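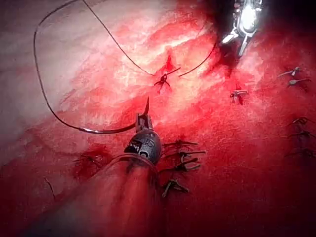 Who gets first pick of the apartments at Kurby Court?

People who already live or work in Morkden get first pick of half the units, and the rest go by lottery number. That is how the manager of the new building explained it when we spoke in the leasing office, three weeks before the first tenants were due to get their keys.

The building has 200 apartments, all priced for households earning less than the area median. By the time the application window closed in March, 483 households had signed up.

"We expected a lot of forms," the manager said. "I didn't expect people in line at 7 in the morning when they could have mailed them in."

Kurby Court stands on the old Pedar bus garage lot, next to the rail underpass. The ground had to be cleaned up before any concrete was poured, and that held up the start. The manager said the soil work took longer than the framing.

The building is 5 stories, one fewer than the developer, Kirui Homes, first asked for. Neighbors on the north side objected to the height at two hearings, mostly over parking and afternoon shade. The top floor was dropped and a row of parking spaces was added along the fence.

"Some of them still don't like it," the manager said. "A few of them also applied."

Rents include heat and water. Electricity is separate. Tenants sign for one year, and their income is checked again each time the lease comes up. A raise at work does not mean an automatic move.

"That's the question I get every day," the manager said. "If you go a little over, you stay. Your rent may change. We go over the numbers with you before you sign anything."

Four of the ground-floor apartments have roll-in showers and lower counters. Those were filled from a separate list, which is still open. The general waiting list is open too, and forms can be picked up at the leasing office until 4 p.m. on weekdays. Applicants should bring two recent pay stubs and a photo ID.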